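2018-10-23

Second day on the arm fault at the Gurutine flat. Yesterday it stopped twice on the way up to the cupboards, both times with the same message: wrist joint following error, brakes on. Today I wanted the log from the moment before the stop, so I set the recorder to keep 600 seconds and ran the reach cycle from the kitchen floor to the top cupboards.

Eighteen clean cycles. On the next the wrist lagged, the controller waited 300 milliseconds and then dropped the brakes. That part did what it should. The part I don't like is that the fingers opened on the stop. They held nothing at the time, but an open grip at that height is a safety matter and I have written it up as a separate fault.

Checked the joint current first. Normal. Checked the supply at the base – 21 volts under load, low but within the Piras limits. Reseated the wrist connector and ran again at half speed. Stopped on the fourth cycle. The May firmware is still on this unit, and the release notes for the next version mention grip state after a brake event, so that may cover one of the two.

Low end of the reach and high end, gripper camera: 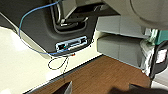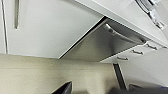 Sent the log to Drarimau before six. The reply came within the hour: do not run it above shoulder height until the grip fault is closed, and swap the wrist encoder before touching the firmware, or we won't know which change fixed it. Fair. Encoder is in the Rekville stores, so no cycles tomorrow.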